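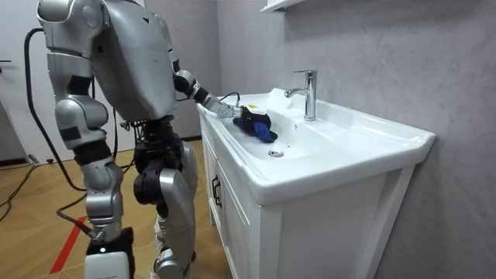
Bathroom gallery: the new vanity, at last

Right, the basin is in, so I've finally sat down with a cup of tea to tell you about it! If you've followed the flat from the start you'll remember the old pedestal sink (cracked, pinkish, wobbly whenever you leaned on it). Tuva Grønli came over in June to help me carry it down the stairs and we had to stop on every landing.

I went for white on white in the end. Maja Śliwiński tried very hard to talk me into dark green, and she sent me so many samples that I nearly gave in, but it's a small room and I wanted it as light as I could get it. The whole lot came to 883 with delivery, a bit more than the 700 I'd written on the fridge, though I did save some of it by painting the ceiling myself.

What I like best is the shape of the basin. It's shallow and quite long, with a round chrome drain, and the rim is wide and flat, with a rounded lip at the front. I give it a going-over with a blue cloth and that's really all it needs. No scouring powder on the glaze, please, Solveig!
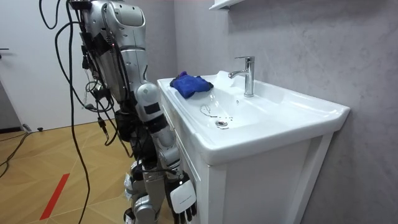
White basin on its white cabinet, up against the textured wall. Love that soft curved lip.

I dithered for ages about the wall, by the way. Ingvild Westerberg thought I should have it skimmed smooth, and I got as far as asking for a price, but I've grown fond of the texture and it stays. The towel rail is still in its box in the hall, and I haven't chosen a mirror yet – I keep going back and forth between a round one and a plain tall one, so if you've got a favourite shop, send me a link.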